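Sep 9, 2026 – for immediate release

Windska sets aside budget for fruit-handling arms, wants suppliers to talk before May

Windska, the packed lunch and fruit basket firm, has put robot arms into its equipment plan for next year. First time they've had a line of their own. Bench work comes before any order is signed.
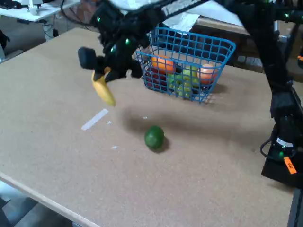 Quotes are in from Lusano and Clulier, a third from Žukauskas expected shortly. Lowest so far is £2379 per station, fitting and training extra. Spares are budgeted seperately at £631.

"We want to know the yearly cost, not just the sticker," said Siriporn Wiriya, head of purchasing. "Cables, finger pads, somebody's time. That all goes in the sum."
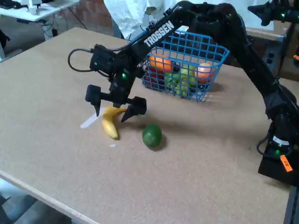
Lease or buy is still open. Leasing keeps the first year light – buying looks better if the arms stay put. Tenders must cover mixed fruit, as on the bench: a banana and a lime on the table, grapes, an orange and a peach in a blue basket. Single-item demos won't be scored. 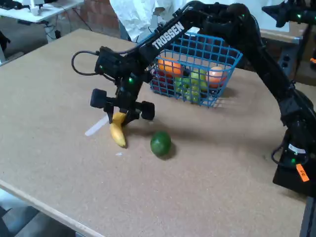
Final decision due in May. The target is almost 2000 baskets a week across all stations, and suppliers should should price for that.

Tagged: Business news > Kit & machinery

Comments

pellow_j: Does the per station price include the gripper? Not clear.

Marnie T: We leased ours. Check the exit fee!!

gridley200: bananas bruise if you look at them, good luck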